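Category: Datasets / Text / Household & Waste

Rirkelgate Kerbside Wording Set

Dec 16, 2023, by Elli Peltonen

# README

A table of 3460 short entries recording how councils tell residents what goes in which bin. Each row is one item ("pizza box, greasy") with the advice given for it, the council's own bin name and a normalised stream code.

## Files

- `entries.csv`: the main table, UTF-8, comma separated
- `streams.csv`: 13 stream codes and their plain names
- `councils.csv`: 52 councils, with state and page language

## Collection

Text was copied by hand from public council pages in September. Spelling was left as found, so "mould" and "mold" both turn up, as do "wheelie bin" and "wheely bin". Lid colour is stored as free text.

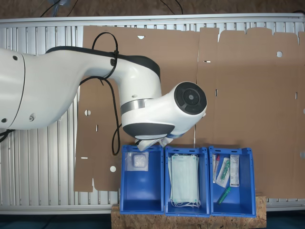
Elli Peltonen

Stream codes were assigned by two people working separately. Where they disagreed, Vlasta Šimko made the final call and the row has `adjudicated` set to 1. Soft plastics and compostable bags caused most of the arguments.

## Known problems

- 6 councils list garden organics and food scraps together. These rows are coded `FOGO` even if the page never uses the term.
- Apartment buildings often have different rules, and these are not covered.
- Advice changes. Don't use the table to sort your own rubbish.

## Licence

CC BY 4.0. Please cite as "Rirkelgate Kerbside Wording Set".

Last updated: version 1.1, stream codes revised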